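Label stock lifting at the corners on plastic bins
Storage and Shelving, posted 2024-01-02

We relabeled our polypropylene parts bins in November. The paper labels are lifting at the corners, mostly on the bins kept in the unheated aisle. The adhesive is a general-purpose permanent acrylic. Is there a surface prep that fixes this, or do I need different stock?

hadgu_stores
Different stock. Polypropylene has low surface energy and general-purpose acrylic does not wet it well. Ask your supplier for a high-tack rubber-based adhesive and check the minimum application temperature on the data sheet. Wipe with isopropyl alcohol first, let it dry, then apply with a roller. Leave the label alone for 24 hours before the bin goes back to the cold aisle.

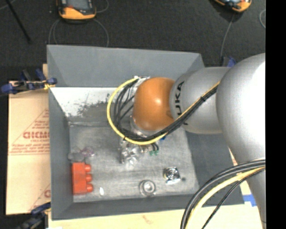

Ctibor Čierny

Agree on the adhesive. Also round the corners. Square corners catch on sleeves and on the next bin. We use a 4 mm radius and keep the label 20 mm below the rim. If the bin wall is textured, use a card holder instead.

brorkholm2
packing tape over the top. works fine for me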